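Skipping blocked frames before they reach the planner
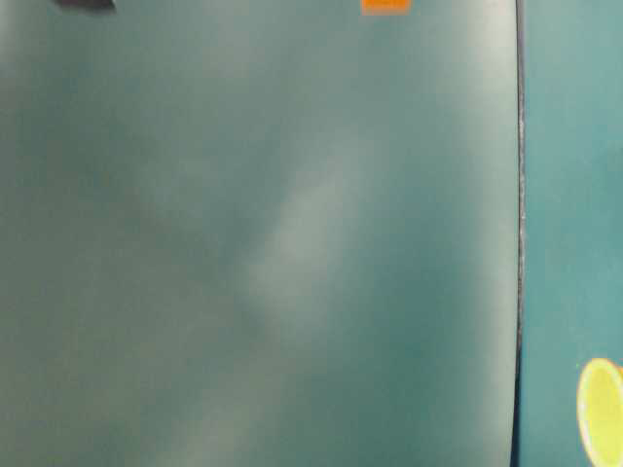 Gistness runs its detector on every frame the workspace camera sends, and it has no idea when a frame is useless. You have to tell it. A frame where one close surface takes up most of the view gives the detector almost nothing to work with, but it will still return something. With a teal surface across most of the picture and a lime disc with an orange rim showing at the lower right, a color-based detector can lock onto the disc and pass it along as a target. The steps below add a small check that catches these frames first.

You need Gistness set up with a working camera feed, and Moura as the planner. If you use another planner, steps 1 to 3 are the same.

Step 1. Add the check node

Open the pipeline file and put a node called view_check between the camera source and the detector. Set its input to the raw color frame. Don't feed it the resized frame, which has already been smoothed and will score too low.

Step 2. Score the sharp edges

Turn on edge_score. The node converts the frame to gray, splits it into tiles and counts the tiles that contain a strong edge. A normal view of our table scores 135 or higher. A blocked view usually scores far less, even when there is a hard line down one side, as long as the rest is soft color.

Set the limit:

edge_score_min = 20

Start there and raise it if blocked frames still get through. Going too high will throw out good frames when the table has only one or two parts on it.

Step 3. Add the color test

Edge score alone will sometimes drop a clear view of a plain tray. Turn on main_color_share as well and require both tests to fail before a frame is marked blocked. Use a wide hue range — glare can wash out part of a surface until it looks close to gray, and a narrow range will split one surface into several.

Step 4. Tell the planner

In Moura, subscribe to view_check/status. When the status is blocked, hold the last good target list and stop accepting new targets. After 15 blocked frames in a row, cancel the current plan and send the arm to its home pose. Do not clear the target list on the first blocked frame, or the planner will restart every time something passes the lens.

Step 5. Replay a log

Load a recorded run in Stakitz and play it through the new pipeline. Our test log has 189 blocked frames, and the first settings caught almost all of them. The misses had a bright object near the border, so we told the edge score to ignore the outer row of tiles:

edge_score_border = 1

Run the same log again after each change and write down both limits with the result.

If the status flips back and forth

Set hold_frames to 3. The status then changes only after three matching results. Lamen users should set this in the bridge config, where it overrides the value in the pipeline file.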